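In Praise of the Floor Basket

Every tidy-home article I read wants my things behind a door. I want to make the case for the opposite: bins and baskets right out on the floor, wide open, in colors you can spot from across the room.

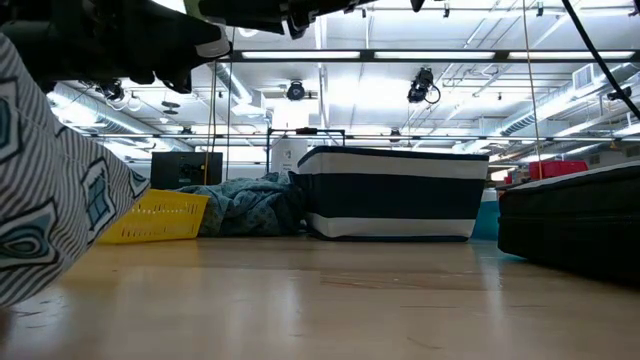
I came to this after years of loyalty to a closed cabinet. It was a handsome thing, a Kundora with 2 deep doors, and it swallowed blankets whole. Folding a throw, opening the door, moving whatever was in front of it, closing the door again... on a good evening I managed it. On most evenings the throw stayed where it fell and I stepped over it until March.

Then I bought a soft striped bin at Kara, the little housewares shop near the bus station, and oh, what a change! You drop the blanket in. You can do it half asleep, with a mug in your other hand, and it takes maybe two seconds. I timed the cabinet once and got 22, and that was without dropping anything.

Fabric is my favorite for a room where people sit on the floor, as we do, with big cushions everywhere. Bump into it and it gives a little. But I'll defend plastic too. A bright yellow laundry basket with holes in the sides is a cheerful object, it weighs next to nothing, and you can carry it upstairs full and bring it down empty (or, at our house, full again).

My one real rule is no lids. A lid is a door lying down, and before long there's a stack of magazines on it.

Friends say it looks messy. Sometimes it does! A blanket heaped beside its bin is still a blanket I can grab when the heating goes off at ten at night, and I'd take that over a beautiful cabinet any winter. The Kundora went to my sister, who keeps board games in it.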